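Notebook, speaking-test prep materials
February 2, 2026 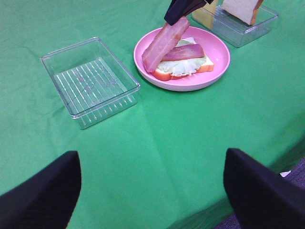
Clear plastic container on the green tablecloth.

Went through the Drimmont answer bank again, the "media and beauty" and "fashion" sets. 440 sample answers in the January version. Santino Garrido wants to hand it to the evening group as it stands. I'm not convinced.

My main gripe is that the answers all have the same skeleton. Opinion, "for example," one story about when the speaker was young, then a result. Fine once. After 8 in a row I could finish the sentences myself, and I assume an examiner can too.

Second gripe — the claim on the Cutden handout that learners who memorize the bank "gain a full band." No source. I asked for the figures and got a sheet with 185 learners on it, no comparison group, and no note of who dropped out. Most of them were also taking weekly classes. I wouldn't put that claim in front of anyone paying us.

Tried a small thing with the Valdebenito class. Gave them the question on whether clothes affect how people are treated, no sample, two minutes to make notes. Answers were shorter and had more grammar slips. Also had a job interview in borrowed shoes, and an argument about school uniforms I hadn't heard before. Could just be a lively class. Need to repeat with the quieter group before I say anything to Santino.

Vocabulary list from Zivitz: 1039 items, with "aesthetically pleasing" in there twice. Half of it I have never heard said out loud. Cut the beauty section first, then see if the rest is worth the time.

To do: ask Cutden for the dropout numbers. Record the next round, with permission slips this time.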